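Vastum Hand Grippers (Pair), Demo Day Notes and Product Page

Item 232
Sold as a pair, left and right
Cabled version
Demo slots: mornings and early afternoon, by request

I've been selling bench equipment for a good while now, and I usually write these pages from the spec sheet with a cup of coffee next to me. For the Vastum pair I wanted to see them in use first, so when Vitton opened up their workshop in July I drove over and spent most of the day there. What follows is part product page, part trip report. If you only want the ordering details, they're at the bottom.

Vitton had several stations going. The big crowd was at the Raltero arm by the entrance (it was sorting bottle caps, and yes, it was fun to watch), but I went straight to the back, where the table work was going on. The task there was setting out a meal: tray, plate, bowl, spoon, chopsticks. It sounds like nothing. Then you pick up a pair of grippers and try to get hold of a chopstick with them, and you find out how much your fingers normally do for you!

The Vastum pair is held in the hands, one each side, and you do the job yourself with the gripper fingers in place of your own. The recordings are then used to teach an arm the same job. Most of you reading this page know that part already, so I'll stick to how they feel.
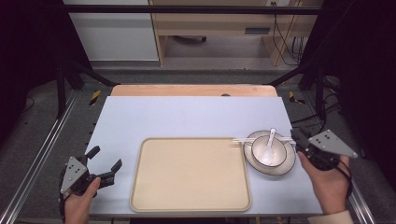 My first surprise was how fast I stopped thinking about them. I'm right-handed and expected my left to be useless, but after a few rounds I was steadying things with it without being told to. The fingers open wide enough for the everyday tableware I tried, and they close evenly. Thin things are harder. I dropped a chopstick more times than I'd like to admit, and the woman demonstrating before me made it look like a card trick, so there's clearly a knack to it — come in from above, slow down at the last moment, and don't squeeze too early.

The triangular plate on each unit is drilled with a pattern of small holes, so you can bolt on your own bits and pieces. I asked if the plates could be ordered separately and they can (item 243, sold singly, same gray).

Now the cables. Each gripper has its own, and you do notice them. At first I kept catching the left one on the edge of the table. One of the Vitton people showed me how to let it fall off the near side and leave some slack, and after that it mostly stayed out of my way. If you work sitting down, plan where they'll go before you start. I'd love a cordless version, but I was told there are no plans for one this year.

How tough are they? Vitton's own pair had done 3000 recorded runs by the time I visited, on the original finger pads. The pads looked worn at the tips but still gripped fine. They suggest changing them every 2000 runs, and they cheerfully admitted they hadn't followed their own advice. A spare set comes in the box.

I also tried the Amaral pair at the next table over. It's lighter, and I liked the handle better for long sessions, but the fingers had a little side play that bothered me with cutlery. For boxes, cloth and bigger stuff I'd be happy with either one. For tableware I'd take the Vastum.

What's in the box
Left and right gripper
Two triangular mounting plates, fitted
Two cables
Spare finger pads, one set
Hex key and printed setup guide

Not included: stand, computer, recording software

Ordering
Pairs ship together and can't be split. Replacement pads and extra plates are kept in stock. If you'd like to try a pair before you buy, send a message through the contact form and tell me what kind of objects you work with — I'll bring some along, and you're welcome to bring your own.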